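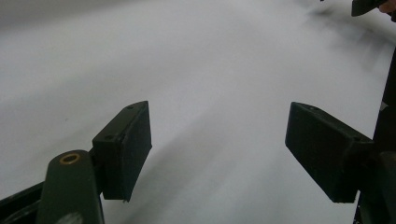

Progress report to Pingate, August
Prepared by Ha-neul Ryu, Ollero household project

In this period we continued the work on tidying and surface care in the shared flats at Vuvmont. The kitchens are finished on both floors, and we have begun with the bedrooms and the hall cupboards.

The activity log has now 2409 entries. Of these, 293 are new since my last report, and 78 of the new ones concern wiping and clearing of plain surfaces such as worktops and shelves. This part goes slower than I planned. The residents have different opinions on where the daily things should stay, and we had to write the instruction sheet again in two places.

Spending is inside the budget, except for the storage boxes. The first supplier, Moon, raised the price before we confirmed the order, so I bought a smaller quantity and will ask for your agreement on the rest.

For the next period I would like to complete the bedrooms and start the laundry room. I need from you a decision about the boxes and the name of the person who will receive the keys. The corrected instruction sheet is sent separately.

Recent items
Ollero: report for the kitchens, Vuvmont
Instruction sheet, version 2
Storage boxes: request to Pingate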